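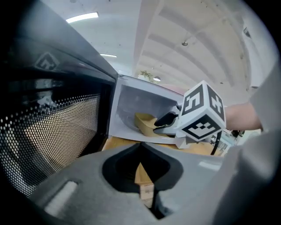 Home | Features | Bench Tests | Controllers | Archive | Subscribe

Two Hands, One Microwave: Comparing Hand-Held Grippers on Kitchen Tasks

Wed 2 October

A microwave is a poor piece of test equipment. The door swings through a wide arc, the cavity is deep and pale, and the window mesh gives a camera a repeating pattern with nothing distinct in it to track. For those same reasons it is a useful place to compare gripper hardware. Much of what looks fine over an open tabletop comes apart when the tool has to go into a box.

The tools under comparison are hand-held: a person carries the gripper, works the fingers by hand, and a wide-angle camera on the body records the motion. The recordings are later used to train a policy for an arm with matching fingers. Two designs were tried. The first is the Bruton, which has a gray body and a fixed camera looking out over the fingers. The second is the Feston, a white-bodied unit with black fingers and a cube of fiducial markers mounted just behind them. Both feed the same recording software, Mandagi, and both were used on the same bench in Brukilville over 4 days.

The microwave task has two roles. One hand works the item in the cavity. The other stays near the door, holds it if needed, and keeps its camera on the working hand. The item was a yellowish-tan, shallow object like a small bowl or tray, chosen because it stands out against a white interior. A marker sticker is fixed to the dark plastic of the door, which gives the software a second reference that moves with the hinge.

Fingers

The Feston's fingers are soft at the tip and narrow at the base. On a shallow rim they close with little effort and deform enough to follow the curve. The contact patch is small, so the item can rotate in the grip if it is picked up away from its center. Our operators corrected for this within a session by gripping on the long side.

The Bruton's fingers are wider and stiffer. They hold an item square and do not let it rotate, but they need more room on both sides of the rim. In a cavity that matters. When the item sat close to a side wall, the outer finger touched the wall before it cleared the rim, and the operator had to drag the item toward the middle first. A policy trained on that motion will learn the drag as well.

Trigger travel also differs. The Feston closes fully in a short pull, and small changes at the end of the pull are hard to repeat. The Bruton has a longer pull and a more even feel. For thin items such as lids and cards, the Bruton produced cleaner width traces. For anything with a rim, the difference was hard to find in the data.

Tracking

The tests used two sources of position. Each unit estimates its own motion from its own camera and an inertial sensor. When the marker cube is in view of the other unit, Mandagi also computes the position of one hand relative to the other.

The cube has an advantage over a flat marker plate. With several faces carrying different patterns, at least one is usually turned far enough toward the observer to be read. In a typical reach into the cavity, the observing camera has more than one face to work with, and the estimate stays steady while the wrist turns. Trouble starts when the cube itself passes the rim of the microwave. Light drops, the edge of the opening hides part of the lower face, and the software may switch between faces several times in a second. Each switch adds a small step in the position trace.

We ran the reach 31 times with the cube enabled and repeated the set with it disabled. With the cube off, the relative position between the hands drifted slowly and without steps. With it on, the drift was gone and the steps appeared. A light smoothing filter removed most of them. Users who skip the filter should expect visible jitter in playback at the moment of grasp, where it does the most harm.

The door sticker was less successful. A glossy black door reflects ceiling fixtures, and at certain angles the sticker washes out against the glare. Detection came and went as the door moved. Matte sticker stock would help, as would a larger print. Placement on the frame above the window was the right choice, though – the mesh confuses the corner finder, and a sticker laid directly over it was read less often in an early trial.

Camera and field of view

Both units use a fisheye lens. The circular image leaves the corners black and bends straight ceiling beams into arcs, which the calibration handles well enough. The practical issue is how much of the image is taken up by the tool. On the Bruton, the gray body covers the full lower part of the view. A dark recess in the center of it gives a partial look through, but little can be learned from that opening. When the operator tips the tool forward, useful image is lost quickly.

The high mounting does have one benefit. With so much ceiling in view, the visual tracker has stable features to hold on to even when the door fills one side of the image. Light fixtures, beam edges and a plant above the far side of the microwave all gave it something to work with. We covered the ceiling features in software for a short set of runs, and self-tracking on the Bruton failed in 2 of them, both times as the door swung close to the lens.

Exposure is a compromise. A white cavity beside a black door covers a wide brightness range. Automatic exposure settled on the cavity when the door was open and then took a moment to recover after it shut. Locking exposure at the cavity level made the door go nearly featureless. We locked it slightly above, accepted some loss in the white walls, and had no further trouble.

Cabling and handling

The Feston runs a thin cable from under its body. In free space it is no bother. Near the microwave it hangs down toward the table, and with the arm extended it can catch on the front edge of the appliance. We tied it back along the forearm after the first day. The vendor should supply a clip.

Weight was not a limiting factor for either unit. Balance was. The Bruton is heavy at the front and tires the wrist when it is held still as the observing hand. The Feston sits closer to the palm and can be held out longer. Over a 20 minute block, operators asked to swap hands more often with the Bruton. Neither unit has a wrist strap.

Controller transfer

Recordings were replayed on a pair of six-axis arms under a position controller with modest force limits. Feston data transferred with fewer stops. The narrow fingers left clearance inside the cavity, and small position errors did not produce contact with the walls. Bruton data tripped the force limit on several reaches, nearly always at the side wall and nearly always on the outer finger.

Raising the limit let the motion finish, at the cost of pushing the microwave across the table. A rubber mat under the feet fixed that and hid the underlying error, so we took the mat away again and lowered the approach speed. Stops fell, and cycle time went up.

Door motion was the harder problem for both. An arc followed by hand has slack in it that a stiff arm does not. Replaying it directly loaded the hinge. Switching the door arm to a compliant mode along the radius of the swing gave smooth motion with either set of fingers.

Recommendations

For work inside cabinets, ovens and similar spaces, the Feston is the better tool, provided that the marker steps are filtered and the cable is tied back. For open bench work with flat or thin items, the Bruton's longer trigger travel is worth having. A mixed pair is workable – Mandagi accepts one of each – but the finger geometries must be entered separately for left and right, and the setup screen does not warn if they are left the same.

We have asked for a sample of the Bruton with a narrower finger set. Drawer and dishwasher tasks are next on the bench.

Reader comments

hinge_side: Did you try putting the cube farther back, toward the wrist? We moved ours and the face switching at the rim mostly stopped. You do lose some angle accuracy.

mesa_controls: The setup screen problem is real. Lost a full day of recordings to mirrored finger widths.

tolstack: Would like to see the width traces for the lids. "Cleaner" covers a lot of ground.

J. in packaging: Matte laminate over the sticker works on our oven door. Print it larger too.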